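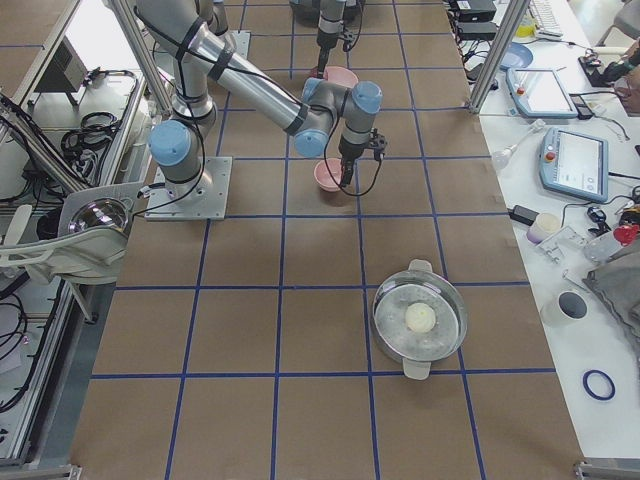 The steamed bun years

Words by Lavanya Thevar
Last updated: February

I came to steamed buns by way of a bad cold. I was in my first flat in Nistville, I couldn't taste a thing, and the only food I wanted was something soft and white and plain that I could hold in one hand while I felt sorry for myself. The shop downstairs sold them frozen in bags of 10. I ate the lot in a weekend, and I've hardly been without a bag (or a batch, these days) ever since.

For a long time I cooked them badly. I had a metal colander balanced over a saucepan with a dinner plate on top, and every bun came out with a wet, wrinkled cap where the drips had landed. I thought that was how they were meant to look! Then a neighbour gave me her old steamer with a glass lid and I could see what was going on in there, and I became a bit of a bore about it. I'd stand at the hob with a cup of tea, watching a bun swell up like a small moon, and call people in from the other room to come and look.

I do think a clear lid is worth having. You stop lifting it every two minutes to check, for one thing, and lifting the lid is how I ruined most of my early ones – the cold air gets in and they sag. Two decent handles matter as well, more than you'd think until you've tried to shift a hot pot full of steam with a tea towel over one knob.

My dough is nothing clever. I use 400 grams of plain flour, a spoonful of sugar, a teaspoon and a half of dried yeast and enough warm milk to bring it together, usually a bit over 200 millilitres. Knead it until it's smooth and your arms are complaining, then leave it under a cloth until it has puffed up nicely. In my kitchen that can take an hour in summer and most of the afternoon in winter. Shape them, let them rest again on squares of baking paper, and start them over cold water. Twelve minutes from when the steam gets going, then turn off the heat and leave the lid alone for another five. I set a timer for that last bit or I cheat.

Then there are the bowls. I own far too many small bowls, and I blame a shop called Pinuris, which used to sell odd ones from a crate by the till. One for soy and vinegar, one for chilli oil, one for the sesame seeds that end up all over the floor. I like two the same colour for when a friend comes round, so we each get our own dip and there's no reaching across. Pink is my favourite next to a white bun. My sister says it looks like a doll's tea party, and she's welcome to bring her own crockery.

Leftovers keep in the freezer for a month or so, and they go straight into the steamer without thawing. I had one for breakfast this morning, split open with butter and a fried egg, and got yolk on my sleeve.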